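서른아홉에 첼로를 빌렸다

첼로를 빌리러 간 날 비가 왔다. 하필이면. 악기점 이름은 프렙소프(Prerkthorpe)였는데, 간판 글씨가 워낙 작아서 골목을 두 번이나 지나쳤다. 문을 열자마자 송진 냄새가 확 올라왔고, 나는 우산을 어디에 둬야 할지 몰라서 한참을 현관에 서 있었다.

사실 나는 악기를 살 생각이었다. 인터넷에서 입문용 첼로 세트를 장바구니에 담아 놓고 결제 버튼만 남겨 둔 상태였는데, 같은 건물에서 일하는 선배가 뜯어말렸다. "활 한 번 안 그어 보고 산다고? 일단 빌려!" 그 말이 맞았다. 나중에 보니 그 세트는 브리지도 안 맞춰진 채로 배송되는 물건이었다. 받았으면 줄도 못 올리고 베란다에 세워 뒀을 게 뻔하다.

프렙소프에서는 대여용 첼로를 다섯 대 꺼내 줬다. 나 같은 초보가 다섯 대를 켜 본들 뭘 알겠나 싶었는데, 이게 또 다르긴 다르더라. 첫 번째 악기는 소리가 코맹맹이 같았고, 두 번째는 A현이 어찌나 날카로운지 내가 긋고 내가 놀랐다. 세 번째가 주샴(Jusham)이라는 공방의 악기였다. 개방현으로 C를 길게 그었는데 갈비뼈가 울렸다. 과장이 아니라 진짜로 가슴팍이 웅 하고 떨렸다! 나머지 두 대는 예의상 켜 봤다.

점원은 내가 주샴을 껴안고 놓지 않는 걸 보더니 활을 바꿔 주었다. 같은 악기인데 활이 달라지니 소리가 또 바뀐다. 여기서부터 머리가 아파졌다. 악기를 고르면 활을 골라야 하고, 활을 고르면 송진을 골라야 하고, 현은 또 브랜드마다 장력이 다르다고 한다. 그날 나는 제일 무난하다는 활을 받아 들고 도망치듯 나왔다.

첫 달은 활 잡는 법만 배웠다. 선생님은 엄지를 펴지 말라고 했고, 나는 매번 엄지를 폈다. 집에서는 연필을 들고 연습했다. 회의 시간에도 볼펜을 활처럼 쥐고 있다가 팀장님과 눈이 마주친 적이 있는데, 별말씀은 없으셨다. 7월에는 습도 때문에 펙이 뻑뻑해져서 조율에만 이십 분씩 걸렸다. (미세 조율 나사가 네 줄 다 달린 테일피스를 강력 추천한다. 초보에게는 은총이다.)

그러다 잡지 마감을 핑계로 현악기 제작자 랑발 브로텐(Ragnvald Bråten) 씨를 만났다. 그는 지른사이드(Zirnside)라는 작은 공방에서 첼로와 비올라를 만든다. 작업대 옆에 악기 도면이 한 장 걸려 있었는데, 1614라고 적혀 있길래 연도냐고 물었더니 웃으면서 자기가 붙인 도면 번호라고 했다. 고악기 이야기를 잔뜩 기대하고 갔던 나는 살짝 김이 샜다.

대신 그는 대여 악기 이야기를 길게 해 주었다. 빌려 쓰는 악기는 여러 사람 손을 거치면서 셋업이 조금씩 틀어지기 쉬우니, 처음 받을 때 브리지가 똑바로 서 있는지 꼭 옆에서 보라고 했다. 줄을 조이다 보면 브리지 윗부분이 지판 쪽으로 끌려간다는 것이다. 집에 와서 내 첼로를 보니 정말로 기울어 있었다. 겁이 나서 손도 못 대고 다음 날 프렙소프에 들고 갔더니 점원이 줄을 살짝 풀고 순식간에 바로잡아 주었다. 허무할 정도로 금방이었다.

브로텐 씨가 만든 첼로에는 하나하나 이름이 있다. 내가 켜 본 것은 쿠(Cù)였다. 게일어로 개라는 뜻이란다. 저음에서 으르렁대는 소리가 나서 그렇게 지었다는데, 내가 그으니 으르렁이 아니라 낑낑에 가까웠다. 그래도 그는 끝까지 들어 주었고, 활을 브리지 쪽으로 손가락 하나만큼 옮겨 보라고 했다. 옮겼더니 소리가 확 굵어졌다. 선생님이 석 달 내내 한 말이었는데 왜 그때서야 들렸을까.

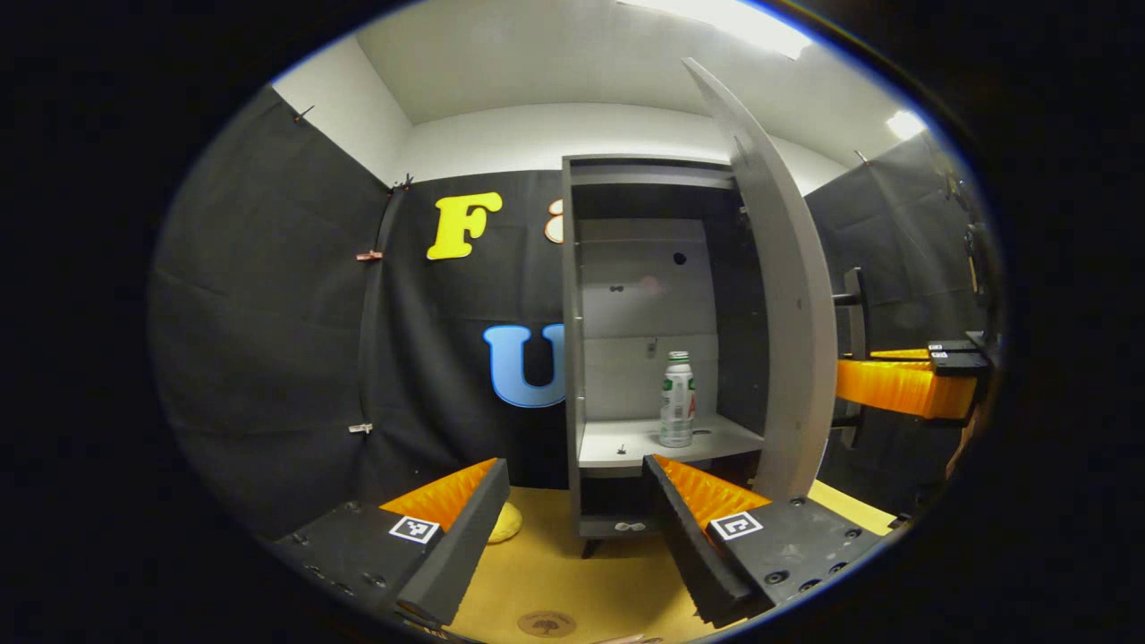 그래서 대여한 첼로는 언제쯤 사는 게 좋을까?
브로텐 씨의 대답은 '지금 악기에서 불만이 구체적으로 생겼을 때'였다. 그냥 더 좋은 걸 갖고 싶다면 조금 더 빌려 써도 되고, D현이 답답하다거나 높은 포지션에서 음이 뭉친다는 식으로 말할 수 있게 되면 그때 악기점에 가라고 했다. 대여료 일부를 구매 가격에서 빼 주는 가게도 있으니 계약서도 미리 읽어 두는 게 좋다.

내 불만은 아직 죄다 내 왼손에 관한 것이다. 그래서 주샴을 계속 빌리기로 했고, 대여 기간을 약 2년으로 늘려 잡았다. 점원이 연장 서류를 내밀면서 그사이 현도 한 번 갈자고 하길래 A현만 좀 부드러운 걸로 부탁했다. 어라, 이것도 취향이라면 취향이다.

요즘은 저녁 여덟 시쯤 약음기를 끼우고 앉는다. 바흐는 아직 멀었고, 스즈키 교본 1권의 뒷부분을 기어가는 중이다. 다음 주 레슨까지 4번 손가락으로 G를 제대로 짚어 오라는 숙제가 있다.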